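Falunen Guesthouse: Questions We Get a Lot
Updated May 2018

When can I check in?
From three in the afternoon. If you turn up earlier, we'll take your bags and point you at the coffee. Turning up at noon and sighing in the lobby has been tried many times and has yet to make a bed.

How late is the front desk open?
Until eleven. After that, ring the bell and Hậu Cao will come down. He will be polite. He will also be in slippers.

Is breakfast included?
Yes, unless you booked the cheapest rate, in which case it's 50 kronor and you pay at the table. Breakfast ends at ten. The waffle iron ends whenever the waffle iron feels like it.

Do you have parking?
We have a yard behind the building that holds a few small cars or one very confident large one. The public lot at Skutmont is 600 meters away, mostly uphill on the way back.

Can I bring my dog?
One dog, in the ground floor rooms only. Cats are welcome in theory. We have yet to meet one who agreed.

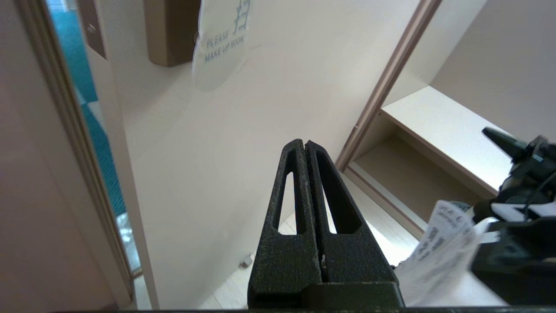
How often do you clean the rooms?
Every day if you want it, and never if you don't. We used to knock at nine and hope for the best, which led to some brief and memorable conversations in doorways. Now we go by the signs. If there's a translucent plastic one on the door handle saying PLEASE MAKE UP ROOM in blue, Hawi Tekleab and her crew will be in before two. No sign means no visit, so please don't write to us on day four about the towels. Wet towels go in the tub. Towels on the rack are assumed to be happy where they are.

Why is there no elevator?
The house was built without one, and the stairs are where it would go. There are 38 of them to the top floor. Tell us when you book if you'd like to be lower down.

Does the Wi-Fi reach every room?
It reaches almost every room. Room 9 gets it by the window.

What if I need to cancel?
Up to two days ahead costs nothing. After that we charge for the first night. We do read the explanations, and some of them have been excellent, but the charge stays the same.

Can you book the Byun ferry for me?
No, but the desk has timetables. The April ones are out of date, so take from the top of the pile.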